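**Prep counter catch-up, Zanden kitchen, 6th July**

Minutes by me again, so forgive the chattiness! We started with the Calleck arm and what plating by gripper does to the morning shift. The simulation renders went round first. 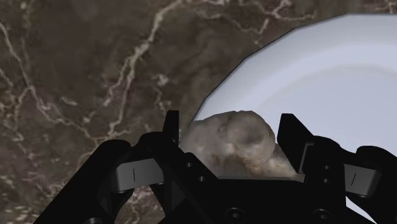

*Gripper view, food piece between the fingers at the plate rim*

The bread people worry their hands-on hours will go. Calloway's answer was that all 35 of us keep our hours, and plating time moves over to checking and packing. I'd like that in writing, and I said so (twice). We also agreed six of us will train first, and the training counts as paid time.

Next was the counter layout. I'm not keen on sharing a work surface with knives and an arm, and plenty of heads nodded. 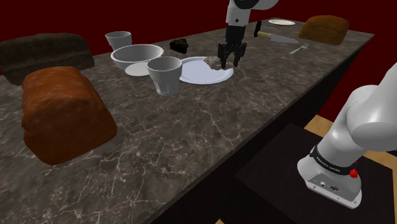 *Wide view: arm over the center plate, with the hammer, knife and fork to its right*

Agreed: tools get their own spot before any live trial at the Brilia site. Trial runs are capped at 40 minutes.

Still open: who gets called when it stops on a late shift? Carried over to next time.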